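**Ticket:** put-away task stalls next to the holder
**Product:** Gestgate, sim build 47
**Opened:** 2019-05-16
**Status:** open, waiting on me (again)

Hi all! Me again, from the Cimbridge shop. I know the last ticket was a long one, and this will be too, because I've been keeping notes as I go and I'd sooner paste them than boil them down and lose the one line you need.

The short version: we want an arm to tidy a bench at the end of the day. Pick up a part, carry it to the holder, let go, do the next one. It's the dullest chore in the building and everybody hates it, so that's the one I promised we'd automate by September. In sim the pick is pretty good now. The put-away is where it all falls down. Out of 100 runs overnight, 77 ended with the block picked up fine, and only 60 ended with it put away. The rest of the good picks just... hovered, or let go early and dropped the block on the table.

**What I tried first**

Restarted everything, obviously. Then I reloaded the Flullden controller profile, the stock one, no edits. Same thing. Then I turned the speed down to half, and it hovered more slowly.

I also checked the target pose, because last time you caught me with the holder rotated and I haven't lived that down. It's right this time. I read the numbers off the config and out of the running sim and they match.

**What the log says**

When a run stalls, the last thing in the log is this:

```
place: approach ok
place: waiting for target confidence
place: waiting for target confidence
place: timeout
```

So the arm gets close, and then the vision part doesn't want to commit. I went back through the camera views and I have a theory. White table, very pale wall, pale blue thing to aim at. If I squint I have trouble with it myself, and I know where everything is!
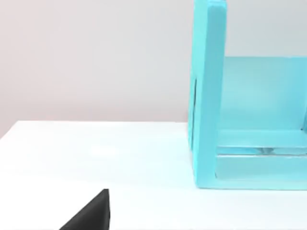
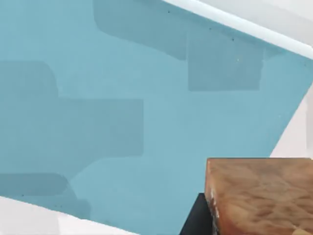

*Same sim setup in both. First one: light cyan holder at the right, black fingertip at the bottom left. Second one: wooden block at the lower right, with the big blue surface and its darker patches.*

What bugs me about the second one is those darker patches. They've got soft edges and they sort of step across the blue, and to me they look like somebody went over it with a roller. If the detector is looking for edges, I can see it grabbing one of those patches and deciding that's a corner of something. I don't know that it does! But I turned on the overlay for a few stalled runs and the target outline was jumping around a lot more than it does on the runs that finish.

**Things I changed after that**

- Made the wall darker. Helped a bit, fewer timeouts, but I only ran a small batch so don't quote me.
- Swapped the blue material for a plain flat orange. Helped a lot. I got excited and bought donuts.
- Put the blue back and dropped the confidence limit. Timeouts went away completely, and now it lets go in the wrong spot with total conviction. Reverted.
- Moved the overhead light. No difference I could see.

The orange result is nice, but I can't leave it there. The real holder at our Montecinos building is blue and I'm not repainting it so a robot feels better about it. Well, I might. Ask me in September.

**Where I've landed on the bigger question**

My boss stopped by and asked whether this stuff is ready yet, meaning can we stop paying somebody overtime to clear benches. I said for the picking up, I'd let it have a go on a quiet evening with me standing there. For the putting away, no. A person does that half without looking, coffee in the other hand, and feels for the edge if they miss. Our arm has one shot at seeing the thing properly and then it either freezes or guesses. I've got the same trouble with the dishwasher rack at home, to be fair, but I don't time out in front of it.

I do still think we'll get there with this one. It's one bench and one holder, always in the same place. I'm a lot less sure about the folks who want it in a kitchen, where everything moves every day and the cat is involved.

**Questions for you**

1. Is there a setting that makes the detector care less about surface texture and more about the outline? I found one called `edge_soft` but the help page for it is blank.
2. Are the darker patches part of the stock blue material, or did I pick them up with some random texture option? I can't find where they come from. The block has a swirly wood look that I did choose on purpose, so I know that one's mine.
3. Can the arm do a slow touch-down and stop on contact, instead of waiting on the camera? The Flullden profile has a contact mode but it's grayed out for me.

**Added after lunch**

Found why contact mode was grayed out: it wants the wrist force sensor turned on in the sim, and mine was off. It's on now. The first few runs with it bump the holder and then back off politely, so the block still isn't put away, but at least it's a different problem. I'm leaving a full batch going tonight with the blue material as it was and contact mode on. I'll attach the log in the morning. Please don't close this one yet!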